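Unit 5: Slip and Crush Faults in Soft-Pad Grippers

Reading before class: Nygård, Skonda lab notes, section on pad wear.

The Nikumeck fault log lists 636 grasp attempts on thin-walled plastic bottles. More than 100 ended in a fault. Trinh Đinh sorted these into two groups.

Slip: the pads close, the force reading rises, and the bottle drops or turns during the lift.
Crush: the wall buckles before the force threshold is met. The controller reads the soft wall as an incomplete grasp and keeps closing.

Both come from the same mistake. The threshold was set on a full bottle, which resists squeezing, and was never changed for a part-filled one.

Bottle between the fingers, ribbed pads, tabletop setting:
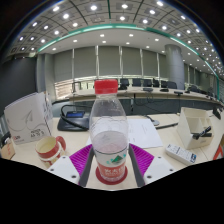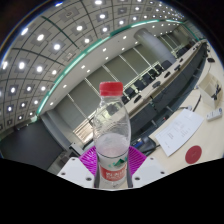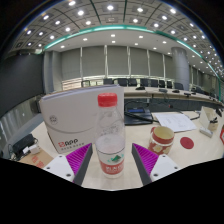

Closing force should be limited by finger travel as well as by load. In the revised Galang controller, either limit stops the motor. If travel reaches its limit first, the grasp is flagged and the lift is blocked until an operator clears it.

Pad wear hides the slip fault. Ribs that have lost their edges still give a normal force reading, so the log shows a good grasp right up to the drop. Nygård replaces pads every 1,000 cycles. The Cirnadden procedure gives no interval, and this should be treated as a gap in it.

Safety: cut motor power before reaching between the fingers. A software stop holds position but leaves the motor live.

For next session, take the crush entries from December and mark which limit would have tripped first. Bring the force plots.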